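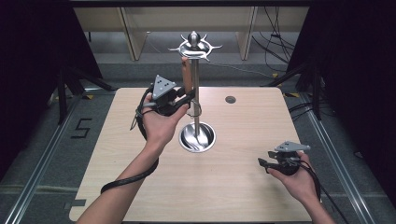
Shalini Bansal objected at the close of the previous lecture that provenance is too readily treated as a matter of paperwork, and that a household inventory may be as biased as any family story. The objection is a fair one, and these notes take it as their starting point.

Unit 3: Reading the household inventory

Probate inventories were drawn up to establish value for the estate. The appraiser worked from room to room, grouped small items in lots and seldom recorded a maker. The Kitbridge inventory lists 448 entries, yet almost 300 of them are described by material alone - "brass, sundry" being the usual form. Colour is given only for textiles.

Students should distinguish between an object's absence from the list and its absence from the house. Goods promised to relatives were often removed before the appraiser arrived. Dinesh Goel's essay in the course reader discusses the Perkska estate, where a later letter names silver that the inventory omits.

Terms to know: appraiser, lot, residue, chattel, heirloom.

Tutorial preparation

Read pages 1 to 15 of the Kitbridge transcript. Choose one room and prepare a short commentary on the order in which its contents are listed. Spelling should be left as it stands in the original - do not modernise. Commentaries are to be handed to the tutor at the November workshop.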